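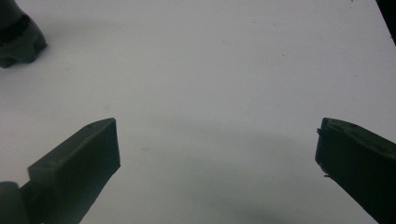
*White worktop, close up. See items 1 to 3.*

# Table and worktop check, Bunduton room 2

Walked round by me (Consuelo Zabala), with Chun-yin Ng holding the torch and the tape measure. August check, started just after 9 in the morning. I've ticked what I'm happy with and scribbled under anything that needs a word. Sorry about the length, I do go on a bit!

## The white board

- [x] **1. Surface clean.** Lovely. Sigita had been over it with a damp cloth and then a dry one, and I ran my palm across the lot without picking up any crumbs or grit. Please keep using the plain Greltine spray and leave the lemon one in the cupboard, it goes streaky and then everyone moans about the glare.
- [x] **2. No chips, lifting or sharp bits.** Felt along all four sides. There's one place on the left where I thought I'd caught a snag but it was a scrap of old tape, which came off with a fingernail.
- [x] **3. Sits flat.** Pressed down on each corner in turn, no rocking. Last time we did this it bounced like a diving board at one end, so thank you to whoever sorted that (Ezequiel, I think?).
- [ ] **4. Board can't slide.** Not ticking this one yet. It's fine if you lean on it gently, but with a proper shove it moved enough for me to feel it. I'd like grippy pads under it, the thin rubbery sort. Ridgeway do them in packs and I've asked Anjani to put some on the next order.

## The table itself

- [x] **5. Wooden edges smooth.** Went along the back strip with a bare hand and then a bit of old stocking, my gran's trick for finding splinters. Nothing caught. The rounding on that back edge is really nice, I wish all our tables had it.
- [x] **6. Table steady on the floor.** Yes. Chun-yin sat on it, which I did not ask him to do.
- [x] **7. Metal rails at the sides secure.** Gave both a good wiggle and neither one moved. Could people please stop hanging coats on them? A sleeve trailing on the worktop is just the sort of thing that drags something on to the floor.
- [ ] **8. Table label matches the list.** The list says 402 and the sticker underneath says 118. I've no idea which is right. Anjani has the old list from when the furniture came over from Porkeck, so she's going to look it up before I write a new sticker.

## Handling and cables 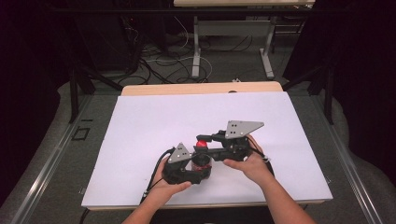

*Two hands on the gripper, held over the board. Cables on both sides, see items 10 and 11.*

- [x] **9. Held with both hands.** Yes please, every time, even if you're only moving it from one end of the table to the other. I'm a terror for picking things up one-handed while I'm talking, so I'm telling myself off here as much as anyone.
- [x] **10. Cables in good nick.** Checked by eye and by running them through my fingers, with everything switched off first. No splits, no kinks, nothing squashed flat.
- [ ] **11. Cables kept clear of feet and chair legs.** Half a tick, if such a thing existed. They need to come down close to the table and stay there. I've had a go with two of the soft ties and it's tidier, but I'd rather have proper clips. Ezequiel says he's got a bag of them somewhere at home.
- [x] **12. Sleeves pushed up, dangly jewellery off.** All good on the day. I took my own bracelet off and then spent ten minutes looking for it (coat pocket).

## Round about

- [x] **13. Floor dry and clear.** One cardboard box in the walkway, moved to the store. It had 919 written on the side in marker, if anybody's missing it.
- [x] **14. Light good enough to work by.** Plenty. It's on the cool side for my taste but you can see what you're doing.
- [x] **15. No drinks on the worktop.** None! Mugs were all on the windowsill where they belong.
- [ ] **16. First aid box full.** Short of the small plasters again. Sigita is getting more.

## Still to do

- Grippy pads under the board: Anjani to order, I'll fit them.
- Clips for the cables: Ezequiel.
- 402 or 118? Anjani to check, then I'll do the sticker.
- Small plasters: Sigita.
- New sign about coats. Chun-yin has offered to draw it, and I've said yes as long as it's polite.

The room's fine to use in the meantime, just don't lean hard on the board until the pads are in. I'll pop back once they've arrived and do items 4 and 11 again. If you spot anything before then, scribble it on the sheet by the door and put your name next to it so I know who to ask.

Consuelo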